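Ticket 2766 - Award nomination form, Milošević Civic Journalism Prize
Opened: 2024-12-08
Status: Pending

Nominators report that the Geteo form rejects supporting letters longer than 300 words. The published limit is 700.

Support staff reproduced the error in 3 browsers. The word limit was carried over from the January form - it has now been corrected.
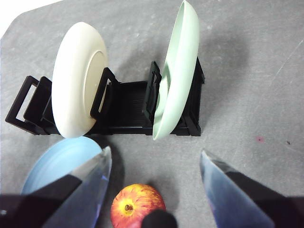 Nominators whose letters were rejected are asked to submit them again within seven days.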